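Sadham Residents' Forum
Board: Parish and Local Services
Topic: Proposed change to library opening hours at Foley Road

FoleyRoadReader
Posted 2020-09-14
Members will have received the notice concerning Foley Road library. The proposal is to close on Saturday afternoons and to open until eight on one weekday evening instead. Responses are invited in writing. I should be grateful for the views of regular users before I submit my own.

sadham_east
I support the proposal. Those of us who work in Flostdale cannot reach the library before it closes on any weekday, and an evening opening has been requested since April.

Quillpen
I must disagree with the previous contributor. Saturday afternoon is the only time many families can attend together. The notice states that 335 loans were recorded on Saturdays in the period reviewed, but it gives no comparable figure for the other days. A decision should not be taken on that basis.

sadham_east
The notice does give a comparison, on the second page. Weekday loans are listed by branch.

Quillpen
By branch, yes, but not by hour. My objection stands.

HedgeLane40
May I raise the matter of transport. The number 9 bus from Drivness does not run after seven in the evening. Any resident of Drivness without a car would be able to arrive for the late session and would then have no means of returning home. I have written to the operator and await a reply.

FoleyRoadReader
Thank you, that point had not occurred to me and I shall include it. I would add that the children's reading hour is held on Saturdays at two - the notice does not say whether it will be moved or withdrawn.
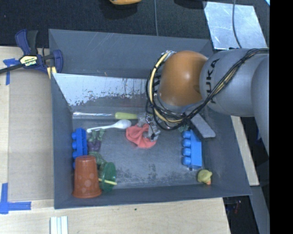 I have therefore asked for written confirmation that the reading hour will continue in the morning, with the present limit of 20 places. If no assurance is given, I shall be obliged to object to the proposal as a whole.

sadham_east
A morning session would be a reasonable compromise. I would still ask that the evening opening be kept.

Quillpen
I could accept a trial period, provided that hourly figures are published at the end of it.

HedgeLane40
Agreed as to the trial. The bus remains unresolved.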